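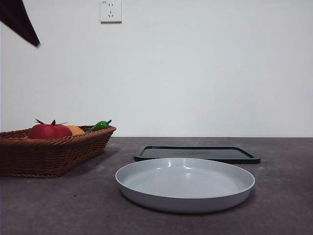
Kitchen arm playing up – what to check first

Quick page this one, I've had the same four questions all through January so putting the answers in one place. Applies to any small table-top arm used for fetching and plating. Ours is a Gokero, on 3,017 hours at last look, and it has had most of these faults.

Stops dead halfway to the plate
Hands off. It may look switched off but a stalled arm can still be holding load, and when it lets go it drops. Ours came down on Khrystyna Dovhaniuk's knuckles that way, bruise for a fortnight. Stop button, then off at the wall, then wait until the light on the base goes out. Support the forearm from underneath with your other hand before you free anything.

Do not reset it with your hand in the basket. I have done this. Don't.

Squashes the tomatoes
Grip setting too high, nine times out of ten. Someone turns it up for a jar and forgets to put it back. Ours goes up to 20, jars want 14, soft veg wants 4. Write it on tape and stick it to the base. Practise with toy veg first if the kids have any, far less mopping.
If the setting is right and it still squashes, clean the finger pads. Dried juice makes them slip, so it squeezes harder to make up. Warm water, drop of washing-up liquid, soft toothbrush. No bleach, it hardens the rubber.

Knocks the basket on the way in
Basket has moved. Wicker slides on a smooth worktop, give it a shove and you wont even notice. Bit of non-slip drawer liner underneath, masking tape at two corners so you can see where it goes back. Tall-sided baskets are a pain generally – fill them higher or swap for a shallow one.

Can't find the tray
Dark tray on a dark worktop, low rim. Murray Li spent a whole evening recalibrating his when all it wanted was a pale tea towel under the tray. Try that before you touch any menus. Glare off a shiny plate does the same thing, move the lamp not the plate.

Lets go too early
Check the plate height. Swap a deep dish for a shallow one and it still thinks the rim is up where it was, so things get dropped and roll. Chillies are worst for rolling. Re-teach the height every time the crockery changes, takes a minute.

Twitches when idle
Loose plug or a tired extension lead, usualy. Plug it straight into the wall. If it still twitches, stop using it. Lev Romaniuk kept his going with a twitch and it swept a pan of hot stock off the hob. It missed him, but only just. Back to the maker, no home repairs on the joints.

General
– Sleeves up, lanyards off, hair tied back
– No knives within reach of it, ever, even in a block
– Stop button on YOUR side of the worktop, not behind the arm
– Kids and cats out before it's switched on
– Burning smell = off at the wall and leave it off

Spare finger pads: part 143 fits ours, check yours before ordering, the older base takes a narrower one. Will add a bit on noisy elbows when I get to it.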